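Re-leveling a Work Table on an Uneven Floor

A table that rocks or slopes is usually standing on a floor that rocks or slopes. The procedure below applies to four-legged tables with threaded feet, up to 200 pounds in weight. Tables with fixed legs need shims, covered at the end.

Tools

Spirit level, at least two feet long
Open-end wrench to fit the lock nuts
Masking tape and a pencil
Flashlight
Feeler gauge or a strip of thin card

Check the level first

Set the level on a surface you trust and note where the bubble sits. Turn it end for end on the same spot. If the bubble moves to the other side of the marks, the level is out and every reading taken with it will be out by the same amount. Either adjust the vial or mark the true center on the glass with a pencil.

Find the high leg

Clear the table and wipe the top. Grit under the level gives a false reading. Press down on each corner in turn. On a rocking table, two diagonal corners will lift and fall and the other two will act as the pivot. The pivot legs are the long ones. Label all four legs with tape, A through D, going clockwise. Leg A should be the one standing on the highest part of the floor, and it stays where it is for the rest of the job. 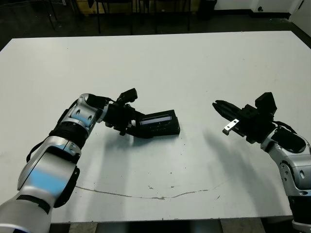

Loosen the lock nuts on B, C and D. Half a turn is enough. Lay the level along the edge between A and B and turn foot B until the bubble centers. Move the level to the edge between A and D and do the same with foot D. Foot C comes last. Wind it down until it touches the floor and the card will no longer slide under it, then stop. Turning it further lifts the corner and puts a twist in the top.

Read both diagonals. If one is off and the edges are good, the top is bowed and the feet will not correct it.

Tighten the lock nuts while holding each foot still. Feet tend to creep by a few degrees at this point, so read the level again afterward.

Shimming fixed legs

Use plastic shims on concrete. Wood shims compress under load and take up moisture. Slide the shim in until it is snug, score it at the edge of the leg, snap it off and tape it in place.

Rechecking

New feet settle. Read the level again after 100 hours of use and after any move. Jarlath Fahy's tables in the Tusside workshop were set in November and needed one quarter turn on foot C.

Last revised 31st December by Treasa Cronin.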